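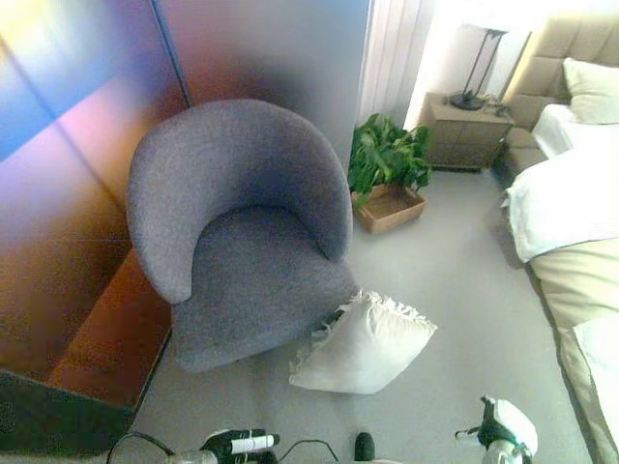

Cleaning a Fabric Tub Chair in a Bedroom

By Covadonga Carretero
Filed under: Upholstery, Soft Furnishings

This procedure covers a fully upholstered tub chair in woven fabric, standing on fitted carpet, with the pillows and smaller items that usually share its corner of the room. It does not cover leather, velvet or loose slipcovers. Allow one afternoon for the work and a full night for drying.

Before you start

Find the care label. On most tub chairs it is stapled to the underside or sewn into the seam at the back of the seat. The codes are:

W — water-based cleaners only
S — solvent cleaners only
WS — either type
X — vacuum only, no liquid of any kind

The steps below assume W or WS. If the label is missing, treat the fabric as X until you have done the patch test.

What you need

Vacuum with upholstery nozzle and crevice tool
Soft brush with nylon bristles
Two white cotton cloths
Spray bottle
Mild dish soap, clear
Distilled water
Old sheet or drop cloth

Colored cloths can transfer dye to a pale fabric. Speckled gray weaves hide light soiling well, so check the arms and the front of the seat under a bright lamp held low to one side. The stains show as flat, slightly shiny patches.

1. Clear the corner

Take any pillow off the chair, or off the carpet beside it, and put it on the bed. Move plants out of range of the spray. If a plant stands in a wicker basket, lift from underneath with both hands; the rim of a woven basket is not built to carry a wet pot. Check the carpet under the basket for damp while it is out of the way.

Pull the chair away from the wall and from any curtains. Full-length curtains pick up both dust and overspray, so tie them back or drape them over a hanger. Spread the sheet under the chair.

Do not drag a tub chair by one arm. The back and arms are normally a single curved frame and the joint at the front of the arm takes the load. Tip it slightly and walk it.

2. Vacuum dry

Start at the top of the backrest and work down. Use the upholstery nozzle on the outside of the curve, then the inside, then the arms. Go over each section in two directions.

Change to the crevice tool for the gap between the cushion and the inner back. This gap holds most of the grit in the chair. If the cushion lifts out, remove it and vacuum the deck beneath. If it is fixed, press the seat down with one hand and run the tool along the opening with the other.

3. Patch test

Mix 4 drops of dish soap into a spray bottle of distilled water. Dampen a small area low on the back of the chair, blot with a white cloth and leave it until dry. Look for color on the cloth and for a ring on the fabric. A faint ring usually means too much water — repeat with half as much before giving up.

4. Clean in panels

Work on one complete panel at a time, seam to seam: inner back, left arm, right arm, seat, outer back. Stopping in the middle of a panel leaves a tide line.

Mist the panel lightly from arm's length. Brush in small circles with almost no pressure. Blot with a damp cloth, then with a dry one. The fabric should feel cool and slightly damp, never soaked.

Patricio Urquijo, who taught me upholstery in Toledo, did the seat last on every chair. I do it first and let it dry while I work on the rest, as a thick cushion holds moisture longest. Both orders are acceptable.

5. Pillows with fringe

Fringed covers need separate handling. Close the zipper, turn the cover inside out and put it in a mesh bag. Wash cold on the gentlest cycle and dry flat. Comb the fringe straight with your fingers while it is still wet. Do not trim loose threads until the cover is dry, when the true length is visible. If the cover does not come off, vacuum it through a piece of netting and spot clean only.

6. Dry and reset

Open a window or run a fan across the chair. Keep direct heat off it. Stand a removable cushion on edge and turn it once. Before the chair goes back, vacuum the dents its base left in the carpet, then lift the pile with the soft brush.

Leave a hand's width between chair and wall. If one side faces a bright window, turn the chair a little each November and again in spring to even out fading.

Troubleshooting

Fabric feels stiff: soap residue. Mist with plain distilled water and blot.
Musty smell after drying: the filling is still damp. Return it to the fan.
Brown marks along a seam: over-wetting. Call an upholsterer before trying anything else.

Last checked Tue 30 March. Section 3 amended following a correction from Valeriano Montes.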